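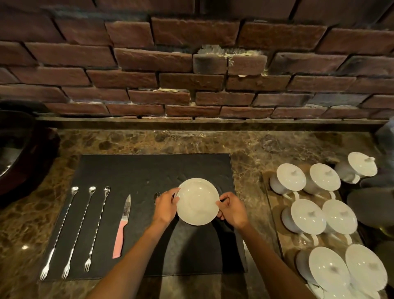
Home | Guides | Recording | Safety | Downloads | Contact

Filed under: Robot training / Good practice

Table-setting sessions: how to set up, wear the camera and record

These are the working rules for anyone recording tableware and bar tasks with the head camera. They cover one person at one counter, using both hands. The recordings are used to teach a two-armed robot to handle the same kinds of objects, so a session that follows the rules is worth more than a long session that doesn't.

The first version was written in June by Teresa Rafferty. Pascual Montecinos and Florencia Bravo have revised it after going through the recordings from the Altton and Ciltgate counters. If you trained on the old sheet, read steps 3 and 6 again. Both have changed.

Before you start

Check that the counter is clear of anything personal. Phones, keys, mail, badges and pill bottles go in another room, or at least behind you. A printed label with a name or address counts as personal too.

Take off rings, watches and bracelets. Cover a tattoo with a sleeve if you would not want it in a recording that many people will watch. Sleeves should be snug at the wrist, or pushed up so they stay up.

Tell the other people in the building that you are recording. If someone walks in, stop and start the take over. Do not rely on the editor to catch it.

Step 1. Fit the camera

Put the headband on so the camera sits level above your eyebrows. Stand where you will work, let your arms hang over the counter and look down at the middle of the mat. Open the preview and check that you can see both forearms and the whole work area. The far edge of the counter should be in view as well.

Tighten the strap until the camera stays put when you nod. If it leaves a mark after a session, loosen it one notch.

Step 2. Lay the mat

Use one plain mat per task and center it in front of you. A dark mat is fine under white china. For dark plates, use the light one. Press down the corners. If the mat slides on polished stone, wipe the back with a damp cloth and dry the counter before you lay it again.

Leave a hand's width of bare counter between the mat and any tray.

Step 3. Place the starting objects (changed)

The old sheet asked for a bare counter with only the task objects on it. We no longer want that. A real kitchen counter has other things on it, and the robot has to cope with them. Leave a few ordinary items at the sides, such as a stack of plates, a folded or draped cloth or a bowl. They can be partly out of view. Do not touch them during the take unless the task card says so.

Objects waiting to be used go on a tray or at the side of the mat. Finished objects go on the mat. Keep to this for the whole session.

A thing that is partly hidden at the start is allowed. A thing that is completely hidden and needed later is not.

Step 4. Handle knives last or not at all

Any card with a knife in it has its own rules:

- Use a short blade. Nothing longer than a paring knife.
- Point the blade away from you when you set it down.
- Keep the handle toward the near edge, so you can pick it up without reaching over the point.
- Never pass a knife from hand to hand in a recorded take.
- Do not slide a knife. Lift it and set it down.

If another object has to go beside a knife, place it from above. Do not reach across the blade to do it.

Step 5. Use your hands so they can be followed

Work at the speed you would use in your own kitchen when you are not in a hurry. Very slow movements look wrong to the reviewers and are marked down the same as rushed ones.

Hold plates and saucers by the rim, one hand on each side. It keeps the flat of the saucer visible and makes the grip easy to label. With lidded bowls, keep the lid on unless the card says to remove it. Carry a bowl level, with one hand on the handle and the other against the body.

Put each object down fully and let go before you reach for the next. If you are straightening a row of spoons, do it one at a time. Long bar spoons roll, so keep a finger on the shaft until it has settled.

It is fine for a hand to cover part of an object for a moment. Try not to let your forearms cover the mat while you think about what comes next.

Step 6. Light and shadow (changed)

Shadows from your arms are acceptable. We used to reject takes for them and threw away a lot of good work. What still fails a take is glare that hides the edge of an object, or a mat so dark that the objects blend into it. Small bright spots on china or stone can stay.

Set the lamp to 800 lumens to begin with and move it before you make it brighter. Rocío Gallardo keeps a note of lamp positions for each counter. Ask her for it if you are new to the room.

Step 7. Record

Start the camera, look at the mat and hold still for a moment. Do the task. When it is done, take both hands off the objects and rest them at the near edge of the counter. Then stop.

Keep each take under 6 minutes. Take a break after 8 takes. Neck strain comes on slowly with a headband, and people tend to notice it the next morning.

Dropped something? Keep recording if nothing broke, pick it up and go on. Recovery from a small mistake is useful. If china or glass breaks, stop at once, take the headband off and clean up before anything else.

Step 8. Log the take

Write down the card number, the counter and whether you are right- or left-handed. Note anything out of the ordinary, such as a chipped lid or a swapped saucer. Use the Gendside form. Takes without a log entry are deleted - they can't be matched to a card later.

Anyone who has been recorded may ask to have a take removed, with no reason given. Send the request to Oddur Eyvindsson with the take number.

Related: Form 885, Consent and removal | Headband cleaning | Task cards: kitchen and bar

Last revised December 19, 2021 | Contact the guides desk | © Gendside | Back to top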